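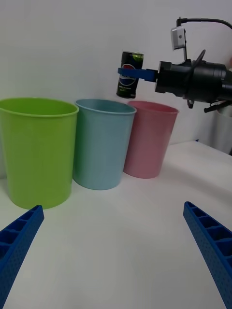 Plan the tabletop before you plan the task. Most of the recordings we throw out at the Lukcombe bench fail on layout, lighting or reset, and all three can be fixed with tape and a lamp before the arms are powered. Use a plain light surface that continues into a plain light wall, and choose objects that separate from it in color. Lime green, light blue and pink cups in a close row on white are easy to tell apart even where one overlaps the next. A dark can held over them has strong contrast with everything behind it. Put the same can on a black mat and the wrist view loses its lower edge.

Surface

Wipe the table at the start of each session and again after any spill. Matte finishes are best. If yours is glossy, lay down a sheet of white shelf liner and tape all four sides, including the side under the arm bases. A lifted corner will catch a fingertip sooner or later. Do not change liners partway through a set.

Lighting

Two lamps bounced off the ceiling give soft shadows. One lamp pointed at the table gives a hard shadow that moves with the gripper, and a small data set will pick that up as a cue. Close the blinds. If the blinds leak, record at the same hour each day and note the hour in the log. Lock exposure and white balance on every camera. Check the lock after a restart, as several inexpensive modules return to automatic.

Cups

Lightweight plastic cups slide when touched. For early sets, put a disk of museum putty the size of a dime under each one. Remove the putty for later sets so the system also sees cups that shift. Keep the two kinds in separate folders.

Change the order of the cups every 8 episodes. With three cups there are six orders, so print them on a card and work down it. Vary the spacing too: touching, a finger apart, a hand apart. Operators left to choose for themselves drift back to one favorite arrangement by midmorning.

Cans

Empty cans dent under grip force and a dented can sits crooked in the fingers. Rinse, dry, and fill to a third with dry sand, then seal the opening with foil tape. Weigh each can afterward and write the weight on the bottom in marker. Discard any can with a crease you can feel with a thumbnail. Rotate the label to a new angle at each reset, otherwise the logo always faces the same camera.

Cables

Leave enough slack in the wrist camera cable for full wrist rotation plus a hand's width. Run the joint to both limits by hand and watch the connector, not the loop. Hook-and-loop ties are better than zip ties here. Zip ties get pulled too tight and the jacket fails at the tie. We replaced two cables in May for that reason and none after the change.

Fingers

Ribbed printed fingers collect dust in the cells. A dry toothbrush clears it. Do not use alcohol on printed parts until you have tested a scrap from the same spool. Inspect both fingers for cracks at the root every 47 episodes, or at every battery change on the foot pedal if that is easier to remember.

Recording

Start each episode with the arms in the home pose and hold still for one second. End the same way. Trim nothing by hand. Keep the failed attempts, marked as failed, in a folder of their own. A clean recovery after a slip is useful and should be tagged separately from both.

Name files by date, layout card number and episode, in that order: 2021-03-07, card 4, episode 12. The Bresirer logger writes names this way if the card field is filled in. The older Usuga script does not and will overwrite an episode with the same number, so copy files off before restarting it.

How many

For a single pick and place with one object, our working figure is 1,000 good episodes. With the cup order varied and two arms in the work area, plan on over 3,000. Split them across several operators. People approach a can differently, and the set should contain more than one habit.

Reset

Mark start positions with pencil ticks under the liner edge, outside the camera view. Colored tape on the table is visible to the system and will be learned. The Zuta reset sheet has a template at full scale; print it at 100 percent and check the ruler along the side before cutting.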